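Tímea Tóth
@timeatoth_builds
17/03/2025

Gripper build, part 5. The hand-held version is together and I've been using it at home instead of in the shop. Posting the notes here in one go so I can find them later.

Quick recap for anyone new. It's a two-jaw gripper you hold and work yourself, with the same fingers I plan to put on an arm later. I want the fingers sorted out before I spend money on motors. Most of the parts were made in the shared workshop at Tramville.

The first set of jaws went in the scrap bin in February. Plain printed faces, no lining. They held a marker or a bottle cap fine and dropped everything thin. A pen would roll out sideways as soon as I tilted my wrist.

Second set has blue ribbed pads on both sides. Dalva Barros had a strip of the stuff left over from a cart repair and cut it for me. I glued the first pair with the ribs running the wrong way and had to peel them off with a razor blade. If you do this, mark the backs before you glue.

The linkage is four pivots, steel pins. The pins come from the Siqueira surplus bin and they're a hair loose in the printed holes. I reamed the holes to clean them up, which made that worse. Next print I'll undersize the holes and ream to fit.

The outer arms have pockets in them to save plastic. Jailson Godoy thinks they'll crack at the corners. I rounded the corners more after he said it. No cracks so far.

Test object right now is a wooden chopstick. They're cheap, they're light, and they taper, so the pads never meet the same thickness twice. I use the divided utensil holder from the kitchen as the start point and work on the dining table.
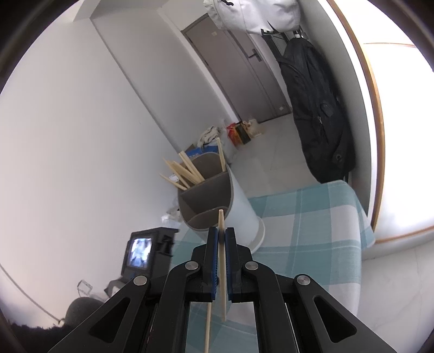

Blue pads on a chopstick, more of them in the holder behind.

I count a pick as good if the stick clears the rim and stays put while I turn my wrist. If it swings but doesn't fall I write it down as a swing. Last long session was 14 picks with 2 drops. Both drops were sticks lying nearly flat across another one, so one pad touched before the other and pushed the stick away.

Picking one up off the tablecloth is harder than pulling one out of the holder. The cloth moves with the fingertips and bunches up. I tried taping it down and then gave up and counted those separately.

Someone asked about squeeze force. I don't have a number. Sun-ja Shim is lending me a small load cell, and I'll put it between the pads once I've made a bracket for it. Until then it's "firm" and "too firm."

Files: the jaw and arm parts are up in the shared folder under Flesholm, which is what I'm calling the hand. Use revision C. Revision B has the outer arms mirrored and they will not close. Sorry to the two people who printed B.

Weight question from Tainá Medeiros: I haven't weighed it with the pads on. My wrist gets tired before I get bored, so the handle needs work. I want to move the grip back and make it thicker where the palm sits.

Running total is 881 picks over all the sessions, kept in a notebook. I'm typing them into a spreadsheet a page at a time. I'll share it when the early pages are in. My handwriting on those is bad and I didn't always note which pads were on.

Next up: new holes for the pins, the load cell bracket, and a longer fingertip to try on sticks that are lying down. I'm also going to borrow some metal chopsticks, which I expect to slip a lot more.

The Drundosdale folks asked if they can copy the pad layout for their own hand. Yes, go ahead. Send me a picture when it's built.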